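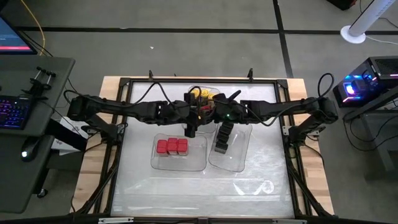
One reader of last year's handout objected that we treat translucency as a fixed property of a sheet, when any fitter knows it changes with the distance to whatever lies behind. The objection is correct, and section 2 has been rewritten.

## 2. Diffusing sheets: terms

- **Transmittance**: share of incident light that leaves the far side, in any direction.
- **Haze**: share of the transmitted light scattered away from the incident beam. Clear sheet has low haze, frosted sheet high haze.
- **Clarity**: how well fine detail survives. Falls as the gap between object and sheet grows.

Transmittance and haze are measured on the sheet alone. Clarity must be quoted with a gap. In the Lirov exercise the gaps are 5 mm and 20 mm.

## 2.1 Surface and bulk diffusers

A surface diffuser scatters at a roughened face. Grease or water fills the roughness and lowers the haze locally. A bulk diffuser scatters at particles inside the sheet and is little affected by marks on the face.

## 2.2 Exercise

Light source: 3,000 K throughout. Read the Trình sheet data before starting.

1. Plot clarity against gap for both samples.
2. State which sample is the bulk diffuser.

Answers are due in May. Section 3 covers edge lighting.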